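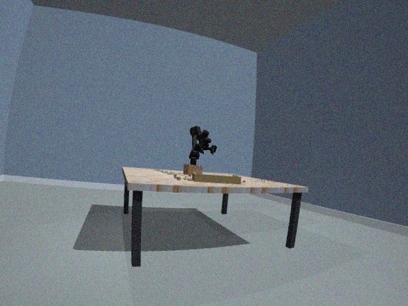
The Cendik cell in sim: arm on its block, tray out front.

Spent the whole week inside this one simulated cell and I had such a good time that you're all getting a thread. It's about setup and upkeep, so mostly small boring numbers that I have become very fond of.

Quick background for new folks. Cendik is our tabletop sorting cell. One arm, one table, one tray, some small loose pieces. The job is getting pieces into the right lanes. I look after the sim version and Sosina Beyene looks after the policy that drives it, so when something breaks we have a friendly argument over whose side it's on.

This week it was mine! All mine!

What we saw: the arm would come down over the tray and stop a little high. Every time, same direction, worse on the far side of the table. Sosina had already retrained once before she messaged me (sorry, Sosina).

First thing I looked at was the pedestal. The arm doesn't sit on the tabletop, it sits on that brown block, and the block's height is typed into two different files. One places the block you see. The other tells the controller where the base of the arm is. You can guess.

Somebody (me, in June) made the block taller and changed it in one file only.

The renders looked perfect the whole time, because the visual side was right. The arm was standing exactly where it was drawn. The controller just believed it was standing lower, so every target came out with a bit of extra height baked in.

Fixed it so the block height lives in one place and both files read from it. Ten-minute change. I also added a startup check that compares the two base positions and refuses to run if they disagree. It has already caught me once, which I'm counting as a success.

But then the "worse on the far side" part was still there! Smaller, still there. A wrong height alone should be the same error everywhere, so I was very happy to have a second bug to chase. I made tea. I cleared the afternoon.

Second bug was tilt. The arm's base was rotated by a tiny amount relative to the block, left over from a calibration offset that somebody copied across from the bench at Parkley. Totally correct for that bench. Nothing to do with this one. Over a short reach you'd never notice it, and over a long one it adds up.

The way I found it, in case it's useful to anyone: command the gripper to a row of points at one fixed height above the table, log where it really ends up, and plot height against distance from the base. A flat line that's too high means an offset. A sloped line means a tilt. Mine was both, stacked, and once I'd taken out the first one the slope was right there on the plot.

I love that plot so much. I printed it.
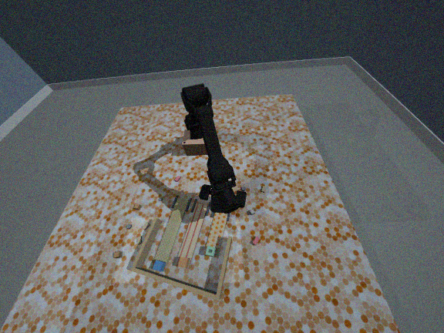
Over the tray, dotted covering on the table. Good view of the lanes.

OK, tray stuff, which is where I spent the rest of the week.

The tray is turned a little relative to the table and I leave it that way on purpose. When it was dead square we had a version of the policy that did beautifully and fell apart the moment anybody nudged the tray. Now the angle is drawn fresh at every reset, inside a small range.

There are strips running down the tray for lanes and a colored block at the near end of each one: blue, orange-tan, mint green. The strips all have different looks too (I'm partial to the one with thin red stripes). We swap those textures around between runs, along with the table and other surfaces.

The rails gave me more trouble than the arm did. In the old version each rail's collision shape was a touch fatter than the rail you could see. A piece would come to rest against thin air, next to a rail it wasn't touching. Small gap, but it drove me up the wall, and it meant the lanes were narrower for the physics than they were for the camera.

I rebuilt the collision shapes straight from the visible geometry, then went through with the overlay turned on to check every edge. Ustyna Vakulenko did the same check separately without looking at my notes, and she found a corner I'd missed. Always get a second person to do the overlay pass. You stop seeing your own corners.

Physics rate: we're at 1000 steps per second and I'm leaving it there. I tried 600 to save time, and small pieces started to jitter against the rails. The speedup was real and I wanted it badly, but pieces that shiver while they're supposed to be resting will teach a policy some very strange habits.

Related: if your small objects won't settle, look at their mass before you start fiddling with contact settings. A couple of ours had default masses that made no sense for their size. I spent a full morning on friction before I opened the right file.

Upkeep routine, since two people asked in replies last time. Before any long run I do this:

Load the cell with the arm at rest and let it sit. Anything that drifts gets looked at.
Run the base check.
Run the row-of-points test and look at the plot with my own eyes.
Drop the loose pieces and wait for everything to stop moving.
Save a render from low and outside the table, and one from over the tray.

The low angle earns its place. From above you can't tell whether a table leg has sunk through the floor or whether the pedestal is hovering. From down by the floor you see it right away, and the shadow helps too.

After all the fixes I ran the reset test overnight: 432 resets with a new tray angle each time, and the height error stayed flat across the whole table. Flat! Sosina is retraining on it now, and she has been very gracious about the first one.

Still on my list: the gripper's closing force, which I've never been happy with, and moving the lane textures over to the Lytvynenko loader so that adding a new one doesn't mean editing three files. If anyone has used that loader with swappable table surfaces I'd love to hear how it went.

I'll post the row-of-points script once I've taken my embarrassing comments out of it. Replies are open, and yes, I will happily talk about pedestals.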